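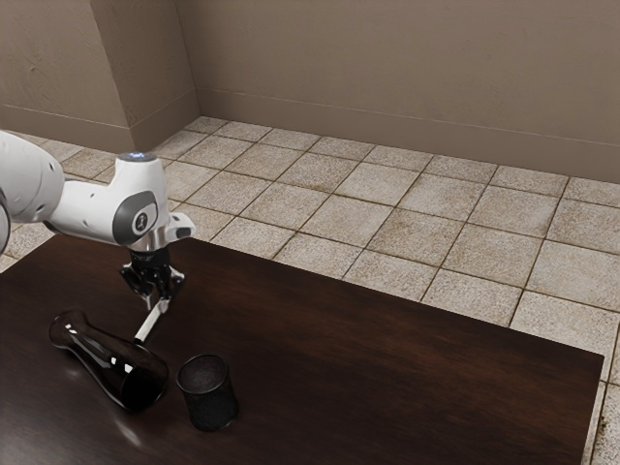
**Shop log / Finishing**

26 Jun 2022

Back on the walnut oil varnish for the Waletti chairs, and I finally have something worth writing down. Short version: the thinned first coat works, the second coat is where I keep messing up, and I owe Norbert an apology about the rags (more on that further down).

So, the samples. I cut 17 offcuts from the same board the chair backs came out of, planed them all, and sanded in three groups. One group stopped at 120, one at 180, one went all the way up to 320 because Ildikó swears by it and I wanted to be able to tell her she's wrong. She's not completely wrong! The 320 pieces look gorgeous when you tilt them at the window, but they took so little oil that the color stayed thin and kind of gray. The 180 pieces are richer and I can't feel a difference with my eyes shut. Nadja could, or claimed she could, and picked the 320 ones out of the stack four times running, so maybe my fingertips are just shot.

First coat was the Juhász oil cut with turpentine, half and half, brushed on heavy and wiped after fifteen minutes. No complaints. Dry to the touch by the next morning on all but two, and those two were sitting by the door where it's drafty and cool, so I'm not counting them against the oil.

Second coat, straight from the can, no thinner. This is where it gets ugly. I had tacky patches on 6 of the pieces, all along the end grain, and one of them was still grabbing lint after four days. I think I'm leaving too much on and telling myself I'll come back and wipe it, and then the phone rings. Humidity was 69 percent that afternoon too, which can't have helped (the gauge is by the sink, so take that with a grain of salt).

Things to try next round:

- cut the second coat too, maybe one part turps to four parts oil
- seal end grain first with a wash coat of shellac
- wipe at ten minutes, set the timer, ignore the phone
- fan on low, pointed at the wall and not at the wood

Ákos thinks the shellac is overkill and that I should just sand the end grain two grits finer than the faces. That's how he did the Jendthorpe counter, and I have to say the ends on that counter match the top better than anything I've done. I'll do three pieces his way and three mine.
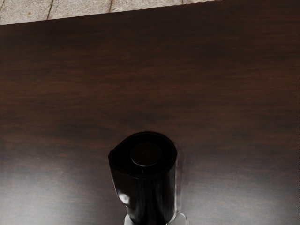 The other half of this is the price, because the Juhász oil isn't cheap and I've been sloshing it around like dishwater. I weighed the can before and after the first coat and we used 84 grams on the whole batch, including whatever ended up in the brush and on my sleeve. That's less than I feared. A full chair has a lot more surface than an offcut, obviously, and all those spindles, but I think one can gets us through the first two chairs with some left over for touch-ups. I'll order a second one anyway. Last time we ran short it was in the middle of a coat, and the lap line is still there on Erzsébet's bookshelf for anyone who looks.

Speaking of Erzsébet, she stopped in to look at the samples and went straight for one of the 180 pieces with the single thinned coat and nothing else on it. Didn't even want to hear about coat two. She may have a point! It looks like wood. I don't think it would survive a season of wet glasses on the armrests, though, so I'm putting a wet ring test on that one and on a two-coat piece before I get carried away.

Rags: Norbert, you were right, I was wrong, they were balled up on the bench and they shouldn't have been. They go flat over the rail outside until they're stiff, then into the lidded metal can with water. I've taped a note over the bench so I'll see it too.

Also, the Tekham sander is eating discs again. The pad is worn on one side and the hook part doesn't hold, so you get about a minute before the disc starts walking. New pad is ordered. Please use the old one until then, even though it's loud.

Chairs are due in September, so there's time for one more round of samples before I have to commit. Pieces are on the rack, labeled on the back in pencil. Don't sand the labels off, Ákos.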